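Merska Planning Toolkit: Frequently Asked Questions

Last revised 10/09/2023

General

What is the Merska Planning Toolkit?
Merska is a software package for planning and running pick-and-place tasks on a single robot arm. It includes a task planner, a motion planner (Drusent), and a simulator interface (Kuusk). Each part may be installed separately.

Who may use the software?
The toolkit is available to teaching and research staff, enrolled students, and partner institutions with a signed agreement. Commercial users should write to the licensing office before downloading any part of the package.

Which releases are supported?
The current release and the one before it receive fixes. Release 2 of Kuusk replaced the older scene format in May. Files in the old format must be converted with the import tool before they are loaded.

Planning

What is the difference between the task planner and Drusent?
The task planner decides the order of actions, such as which block is to be picked first and where it is to be placed. Drusent then computes an arm path for each action. If Drusent cannot find a path, the action is returned to the task planner, which tries another order.

How many times will the planner try again?
The default limit is 10 attempts per task. The limit may be changed in the task file. A higher limit will lengthen the wait before a failure is reported.

Why does the planner report "goal unreachable" when the goal is clearly within reach?
In most cases the approach direction is at fault. By default the gripper approaches from directly overhead. A tall stack near the goal can block that approach even when the goal itself is clear. Users may allow tilted approaches by listing them under the grasp settings.

Can the planner handle objects that are already stacked?
Yes. Each object must be entered with its supporting object named. An object listed without a support is assumed to rest on the table, and its height will be wrong in the plan.

Simulation and Perception

Must a task be run in Kuusk before it is run on hardware?
Yes. Access to the shared arms is granted only after the same task file has completed 7 simulated runs without a collision report. The run log must be attached to the access request.

How should stacking tasks be set up in simulation?
Each block should be given its own name and size, including blocks of the same shape and color. Trays should be entered as a floor with a raised rim, and the rim should be included in collision checks.
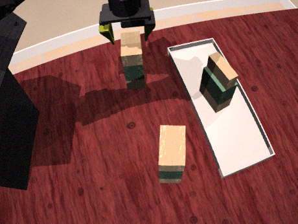

The opening width of the gripper should also be checked against the widest side of each block. Kuusk does not correct a grasp that is too narrow; it reports a contact and stops the run.

Do shadows affect object detection?
They can. The Siveck perception module uses color and depth together, and dark objects in shadow may be given a low confidence score. Users should test with the lights in more than one position.

May exact object positions be used in place of Siveck?
Exact positions are permitted during development. Final simulated runs must use Siveck output.

Support

How is a fault reported?
Reports should be filed through the support form, with the task file, the run log, and the release number. Reports without a log will be returned to the sender.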